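Kitchen and Workshop Tips: Sorting Fruit and Vegetables with a Two-Arm Kit
April 18, 2022

Many readers have written to me after the March page on storing onions, and several of them asked about the Plullmont two-arm sorting kit. A small grocer in my street, Adanech Tilahun, has let me use hers for the afternoons when the shop is quiet, so I can now give some tips which come from practice and not from the leaflet.

The kit costs 2,037 in the basic form and 2,618 with the soft finger covers. This is a lot of money for a household. For a small shop, a canteen or a shared kitchen which receives mixed boxes every morning, it can be considered. Rankin also offers a monthly rental, but I did not try it, and the person on the telephone could not tell me if the covers are included.

Prepare the table first

Clear the table completely before you switch on the arms. I mean also the small things: the pen, the price labels, the cup of tea. The kit learns what is on the table at the start, and each forgotten object will be treated as something to sort. Once I left a roll of tape there and it was placed very politely with the onions.

Wipe the surface and dry it well. A round fruit slides easily on a smooth table when the finger comes from the side. If your table is very shiny, turn down the lamp above it or move it a little, as a strong reflection makes the grip less exact.

Put the bins one on the left and one on the right, close to the arm which will use them. Bins of different colour or different clearness are better than two the same. The person who works beside the arms will also make fewer mistakes.

Lay out the produce with space

Do not pour the box on the table. Lay the pieces by hand, with the width of two fingers between them if you can. Soft fruit should be in front, where you can watch it. Peppers and apples can be further back.
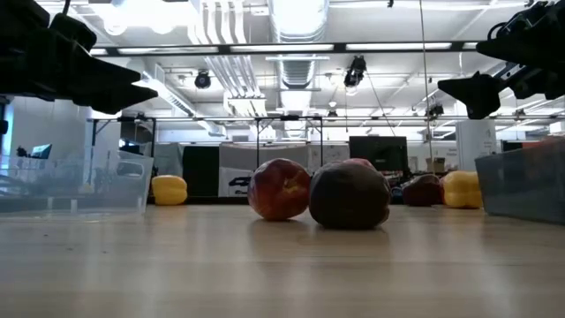
Peppers, an apple and two stone fruits on the table, with a bin at each side.

Lay a pepper on its side. If it stands on its end, the first touch makes it fall, and then the arm goes to the place where it was before. With apples I found no difference.

When two fruits are nearly touching, the arm often takes neither of them and waits. The manual says to press Repeat. It is quicker to move one fruit a little with your hand, but press Pause before you do this, always. The arms are not strong, but the fingers are hard without the covers and they come down faster than you expect.

A dark fruit which is partly in front of another dark fruit is the most difficult case. My advice is to put a light-coloured one between them.

The grip setting

The dial has positions from soft to firm. For peaches, nectarines and ripe plums, use the softest one, and do the first piece as a test. Look at the skin after one hour, because a bruise does not show immediately. For peppers I use the middle position. If it is too firm, the wall of the pepper cracks near the stem and you will only find it when you cut.

Hiếu Trình, who repairs scales and slicers for the shops here, checked the dial for me with a kitchen scale. He found that the soft position is a little stronger when the machine is cold. So let the arms move for a few minutes with nothing in them before you begin.

Cleaning

Use a cloth with warm water and a drop of washing-up liquid on the fingers. No spray, please, since the liquid goes into the joints. The bins can be washed in the sink. Clear plastic bins become cloudy from the rough side of the sponge, so take the soft side.

The covers are sold by Jesby in packets of 50. I changed them after every box of soft fruit, but for hard vegetables one pair was enough for the whole afternoon.

Should you buy it?

For a family kitchen, I would say no. Your hands are faster and you can smell which peach is ready. For a shop like that of Mrs Tilahun, the kit is useful when one person must serve customers and sort at the same time. It handled roughly 2,000 pieces during my trial and I threw away very few of them. The smaller model from Alon is cheaper, but it has only one arm, and with one arm you must turn the bins yourself.

Next month I will write about sharpening peelers. If you have an old one with a wooden handle, please keep it, do not throw it away yet.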